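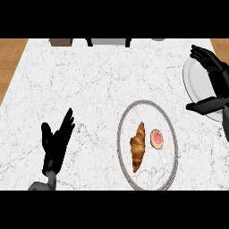 Two black hands over white marble, computer rendered.

So I finally made it to the Vukadinović show, after telling everyone since November that I was going "next weekend". It's on at Vurano, the gallery in the old paint shop behind the rail yards, and if you're planning to drive, don't. I circled for ages and ended up parking by the pool and walking back in the drizzle.

I should say up front that I went in a bit grumpy. I'd read the blurb online and it used the word "liminal" twice in one paragraph, which usually means I'm going to be looking at a lot of fog. But I loved it! Mostly!

The main room has six big carved pieces in limewood, all left pale and unoiled, and they lean. That's the first thing that gets you. Every one of them tips a little toward the door, as if they'd heard you come in. The biggest is called Pallix and it's a sort of folded column, taller than me by a good bit, with a long groove running down the side that gets shallower as it goes. I walked around it four times trying to find where the groove stops and I still couldn't tell you. The tool marks are left in near the bottom and sanded away as you go up (or the other way around, depending on where you start looking), and I kept wanting to put my thumb in them. There's a sign asking you not to. Fair enough.

Rurnex, in the back room, I was less sure about. It's a floor piece, grey plaster blocks laid out in a long curve, and the lighting in there is so dim that I nearly kicked the end one. A couple beside me whispered that it was the best thing in the building, so what do I know. I went back for a second look before I left and I did like the colour better once my eyes had settled, but it still felt like the sketch for something and not the thing itself.

The catalogue is $50, which made me wince, and I bought it anyway. The photos are lovely and the essay is mercifully short. There's also a page of small pencil drawings that aren't in the show at all, and I honestly think I'd have traded the whole back room for a wall of those.

Coffee next door is decent, the date scone is better than decent. Go in the afternoon if you can, because the high windows in the main room face west and by four o'clock the light was coming right across the wood. The gallery's closed over the long weekend and then it's back on for roughly 2 more weeks.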